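Matching a pattern across a corner, how fussy are you?

Forum > Decorating > Wallpaper and lining

staniforth_f
Posted 24/04/2026

Doing the box room in our place in Clesville and I'm stuck on the corners. The paper is a big leaf print from Asmont, straight match, and the walls are nowhere near square. I hung the first wall and it went on fine. The next drop goes round an internal corner and the corner leans, so by the skirting the leaves have drifted well off.

Do I carry on round with a full width and try to smooth it in, or cut it down the corner and start again with a fresh plumb line? My dad says full width. The leaflet in the roll says cut.

Freya

papertable
Cut it. Measure from the edge of your last drop to the corner at the top, middle and bottom, take the widest figure and add a bit for the turn. Hang that, then hang the offcut on the new wall to a plumb line, overlapping the turn. You lose a sliver of the pattern but the new wall will be straight.

mossgate
Agree with cutting. Your dad can get away with full width on woodchip or a plain, and that's where the advice comes from.

K Hollis
I don't agree with either of you. I've done full width round internal corners in two houses and it holds if the lean is small. The overlap shows as a ridge on heavier papers, and vinyl won't stick to vinyl unless you buy the overlap adhesive. What weight is it, Freya?

staniforth_f
It's paste the wall, non-woven, fairly thick. I don't know the weight, the label went out with the recycling. The lean is 4 mm over the full height at the worst corner.

papertable
4 mm is plenty to throw out the next wall. Kelly, go full width there and every drop after it leans too. You'd see it at the door frame.

K Hollis
You'd see it if you went looking. There'll be a wardrobe there by July.

mossgate
For thick non-woven, overlap and then cut through both layers with a new blade and a steel rule, just off the corner on the new wall. Peel both waste strips and roll the seam. No ridge. Change the blade every drop, they go blunt quicker than you'd think and then it tears.

lining_1000
It depends on the print as well. Big leaves with stems running across will show any break. Scattered prints with no lines in them are much more forgiving, as the eye has nothing to follow from one side to the other. Spots on a pale ground, for instance: 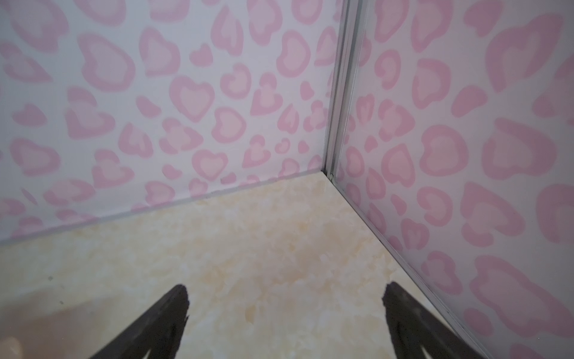

Pink leopard spots on both sides of a corner strip

I wouldn't bother matching a print like that. With leaves I'd put the worst corner behind the door and accept it.

staniforth_f
The worst corner is opposite the door, unfortunately.

K Hollis
Then start from that corner and work outwards both ways, so the bad join ends up over the door where it's short.

papertable
That I do agree with. Check you've enough paper first though, you'll waste more on a big repeat. And check the batch number if you buy another roll.

staniforth_f
I've got 2 rolls left, both batch 913, same as the ones I've used. The first wall will have to come off if I start again. Does non-woven peel cleanly if it's only been up since yesterday?

mossgate
Usually comes off in one piece. Start at a top corner and pull down slowly. You won't be able to reuse it.

riis_road
Illen sell a corner trim if you get fed up. My brother used it in his hall and painted it to match.

K Hollis
Trim in a bedroom looks like an office. Peel it and start again.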